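FOR IMMEDIATE RELEASE
21 June 2023

Keltis opens tray and organizer line to small hotels and guest houses

Prarnen trade counter now taking orders. Minimum order dropped from 500 pieces to 20.

Keltis, maker of room supplies for hotels, is opening its welcome tray range to small buyers for the first time. Guest houses, motels, rentals with a couple of rooms. Anyone who has to get a drinks corner set up before check-in and doesn't want to buy by the pallet.

The range is called Inthanon. Trays, box organizers, tissue boxes, bottle stands, towel rings. 68 items in all, most of them in black or tan. Everything can be bought singly or as a set, once the minimum is met.

The idea is simple enough. Guests look for the same few things when they walk in: water, something hot, tissues, the card with the wifi on it. In a lot of rooms these end up spread over the desk, the night stand and the top of the fridge. Inthanon puts them on one table top and leaves the front of it clear for a plate or a laptop.
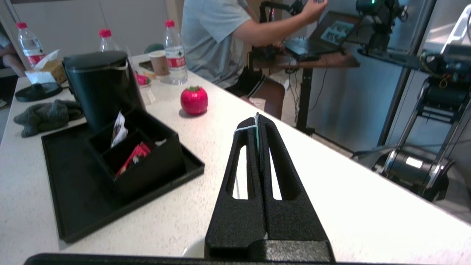 Keltis Press Desk

A black tray with raised edges, a black open-topped organizer sitting on it, divided into compartments. Printed card stands up in one, red packets lie in another. Three bottles of water with red caps go along the back of the table, tissues to the left. Housekeeping can see what needs topping up from the doorway.

The raised edge is the part buyers asked for most. Spills stay on the tray and the whole thing lifts off for wiping. Trays and organizers are sold seperately so a cracked one can be replaced without reordering the set.

First big customer was the Pisora group, which took 800 trays last August and has since reordered. Feedback from there led to two changes, deeper compartments and a wider card slot. Both are now standard accross the range.

Samples: one tray and one organizer per property, free, buyer pays shipping. Color charts on request. Custom printed cards, allow extra time, artwork must be supplied by the buyer.

Not included: water, packets, tissues, kettles, towels. Keltis does not supply food or drink.

Orders and sample requests through the trade counter in Prarnen or the form on the Keltis trade page. High resolution photos available to press from the same page.

ENDS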